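The great umbrella reckoning

19 June 2020

It has rained for 7 days straight in Nellholm and I have finally had enough. I'm over the puddle by the front door, over the coat hooks that sag to the left, and most of all over the umbrellas. We own so many umbrellas! They live in the hall closet, behind the vacuum, in the trunk of the car, and one was hanging on the shower rail for reasons I have decided not to look into.

So this week became umbrella week. I pulled every last one of them out and put them in a pile on the floor, and then I made a cup of tea and stared at the pile for a while. (This is a real step in my process. I recommend it.)

A few were easy. The clear bubble one with the cracked tip went straight out. So did the freebie from the Gunn hardware store, which flips inside out if you so much as sigh near it. The kids' one with frog eyes is too small for anybody in this house now, but it's going in the donation bag because frog eyes deserve a second family.

Then there are the long ones. I love a long umbrella. I know the little fold-up kind fits in a purse, but there's something about a proper full-length one that makes me feel like I'm on my way to an important lunch. The trouble is that long umbrellas are awful to store. They fall over, they poke you in the shin, and if you put one away without folding it nicely it takes up as much room as a small dog.

What you want is a good tight fold, and I've gotten weirdly into it. I do mine on a table now, after years of wrestling with them standing up in the hallway and getting a rib in the wrist. You lay the umbrella down, smooth out each panel so it isn't tucked under its neighbor, and wrap them all around in the same direction. Go slow! If one panel ends up bunched, open the whole thing and start over, it's faster than trying to poke it back in with your finger. I say this as someone who has spent a lot of time poking.

A table by a window is best for this, especially if the umbrella is black. Dark fabric hides everything: dust, little tears, that pale bloom you get when it's been put away damp. By daylight you can find the holes before the rain does.

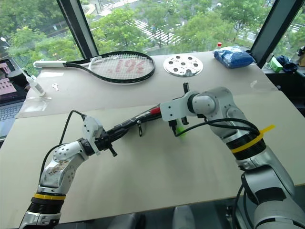 Black umbrella, folded up, with a bit of red at one end.

I do like a touch of red on a black umbrella, by the way. Half the umbrellas in any restaurant stand are black, and I've walked home with the wrong one at least twice. If yours is plain, tie some ribbon or a loop of bright yarn on it. My sister-in-law uses nail polish, which I thought was crazy until I tried it, and now three of mine have a coral dot on the handle.

While you've got them out, check the ribs. I run a dry cloth along each one and look for bends and rust. A tiny spot of rust will come off with a bit of fine steel wool, but please keep the fabric well out of the way when you do it (ask me about my poor green plaid). Then a drop of oil on the joints, just a drop, and wipe off the extra. If a panel has popped off the end of its rib you can stitch it back on with regular thread in the time it takes a kettle to boil.

Now, storage. I had my heart set on the tall enamel stand from Mollow, you may have seen it, the cream one with the little feet. It's 155 dollars. For a bucket! I visited it in the store, I patted it, and I left. Then I looked at the Jarkora bench with the umbrella slots built into the side, which is gorgeous, and which costs 400 dollars, and which is also wider than my hallway. So that was that.

What I ended up with is an old crock from my basement that used to hold wooden spoons the size of oars. I put a folded dishcloth in the bottom to catch the drips, and I take it out and wring it when I remember. It holds the long umbrellas beautifully and it's so heavy that nothing tips over. The short ones went in a basket on the closet shelf, and one stays in the car, and that's all of them. The shower rail is free!

One rule I'm trying to keep is that nothing wet goes in the crock. Wet umbrellas get opened up in the bathtub overnight, and then in the morning whoever goes in there first has to fold one before they can shower. This has not been popular. I've had complaints. I've also come downstairs to find an umbrella still wide open and parked on the dining chair like a guest.

Anyway, next on the list is the glove and scarf bin, which I'm told is silly to do in June, but I've already dumped it out on the bed so I guess we're committed. If anybody knows how to get the smell of wet dog out of a wool hat, leave me a comment. We don't even have a dog.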